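3. Surface finish and perceived cleanliness in shared workrooms

3.1 Background

The condition of a work surface is among the first things people judge when they enter a shared room. Earlier sections of this paper dealt with the allocation of space in the Zerncombe buildings and with the hours during which rooms were booked. The present section turns to the surfaces themselves, and to how their colour and finish affected the cleaning routines that staff reported following.

Pale finishes have become the usual choice in shared workrooms. They reflect light well, they suit rooms with few windows, and building managers tend to regard them as easy to inspect. They also show marks. A scuff that would pass unremarked on a dark benchtop is plainly visible on a light one, and respondents to our survey often raised this before they had been asked about it. It was not clear from earlier work whether visible marking led people to clean more often, to clean differently, or simply to think less well of the room.

3.2 Method

A written survey was distributed in January to regular users of shared workrooms at two sites, Zerncombe and Drarnov. Of the forms returned, 324 were complete enough to be included. Each respondent was asked to name the room used most often, to rate its cleanliness on a six-point scale, and to state when they had last wiped down the surface they were working on. Space was left for comments.

The rooms were then inspected by a single assessor, Ayten Dağdelen, who had not seen the survey returns. Inspections took place before 8 a.m., ahead of the first bookings, so that the condition of a surface reflected the previous day's use and any overnight cleaning. The assessor recorded the finish as light or dark and as matt or sheened, and noted three classes of mark: scuffs, stains and residue. Scuffs were defined as marks left by contact or abrasion that could not be lifted with a dry cloth. Stains were areas of changed colour. Residue was any material that could be lifted.

Labels, tape and other items fixed to a surface on purpose were excluded from the marking score. This rule was adopted after a trial of the inspection form at Drarnov, where small adhesive labels had been entered as stains on some sheets and left out on others. Edges and undersides were not inspected. Where a room contained more than one work surface, the largest was used.

3.3 Results

Respondents who worked mainly at light surfaces gave lower cleanliness ratings than those who worked mainly at dark ones. The difference was present at both sites and was larger at Zerncombe, where the light surfaces were older. The assessor's residue scores showed no matching pattern. Light and dark surfaces carried similar amounts of removable material at the time of inspection, and the difference in ratings followed the scuff scores far more closely than it followed residue.

Sheen had a smaller effect. Several respondents described a sheened surface as looking "just wiped" and a matt one as looking "dusty", including in rooms where the assessor found no residue at all. Under overhead lighting, sheen tended to gather toward the middle of a surface and to leave the margins dull, and comments about the margins were less favourable. Figure 6 shows a light grey surface with a faint sheen near its centre and a few scuff marks.

The reported frequency of wiping did not differ by finish. Of the respondents who gave a time for their most recent wipe-down, 80 said it had been within the past 60 minutes, and these were spread evenly across light and dark surfaces. We had expected people at light surfaces to clean more often in response to what they could see. The comments suggest a different reading. Users who had tried and failed to remove a scuff said they had stopped trying, and some had come to treat all marks on that surface as permanent. One Zerncombe respondent wrote, "I gave the bench a good scrub in my first week and it looked exactly the same, so now I just put a sheet of paper down."

Figure 6. Light work surface with pale surrounding panels.
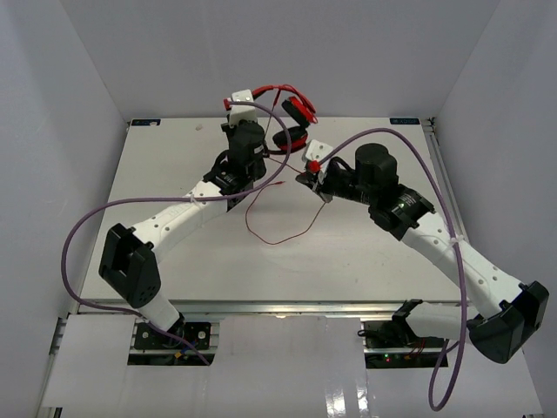 3.4 Cleaning products and instructions

Both sites supplied the same general-purpose spray, sold under the name Aka, together with reusable cloths. At Drarnov the spray was kept in each room. At Zerncombe it was held in a cupboard in the corridor, and respondents there were more likely to say that they used water alone or brought their own wipes.

Written instructions were posted at both sites but differed in content. The Drarnov notice asked users to spray, wait and wipe, and gave no guidance on marks that remained. The Zerncombe notice was longer and had been adapted from one prepared by the fit-out contractor, Echeverri, for use at handover. It warned against abrasive pads, which some users had nonetheless been bringing from home. The assessor noted fine scratching on several of the surfaces concerned, although the survey does not allow us to say when the scratching occurred or what produced it.

3.5 Limitations

Finish was not assigned at random. Rooms with light surfaces also tended to be the brighter rooms, and lighting alone may account for part of the difference in ratings. Use of a single assessor kept the scoring consistent but left us without a measure of agreement between assessors. Wiping times were self-reported and are likely to favour recent and memorable occasions. The age of each surface was taken from building records, which were incomplete for the older wing at Zerncombe.

The survey also asked about surfaces only. Several respondents used the comment space to describe floors, sinks and door handles, and these remarks have been passed to the building managers without being coded. They are taken up again in Section 4, where we consider complaints logged over the same period.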